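Notes from the Narnside lab, April 2, 2025

I promised back in October that I'd write about Cleltero once we had something to show, and now we do! It's our method for getting a humanoid to sort things by reading labels, with no list of items typed in ahead of time. You write a word on paper, put it by a basket, and the robot works out what belongs there. 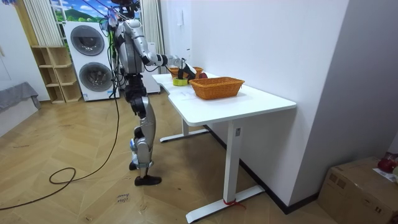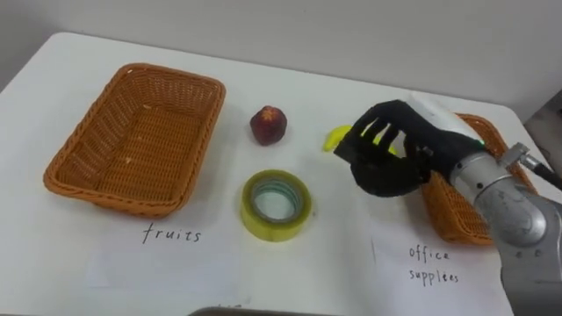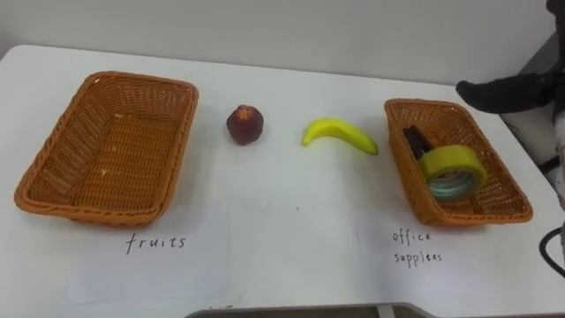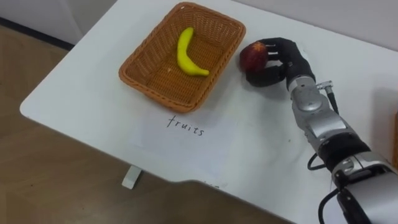
The "fruits" basket with the banana in it, and the apple in the hand.

The part I'm happiest about is how little new training it took. We started from the Grendura policy (the one from my last item), added 939 demonstrations, and had the model say its next step in plain words before each move. So "pick up the tape, it goes with office supplies" comes first, and then the arm goes. Sorting the right thing into the right basket went up to 89 percent. Without the talking step it kept mixing up the baskets whenever we swapped the labels, which drove me a little nuts.

It still drops things, mostly small round ones, and my handwriting is a real test for it. Next up we're trying 5 baskets instead of 2, and I'd love to hear what words you'd put on them.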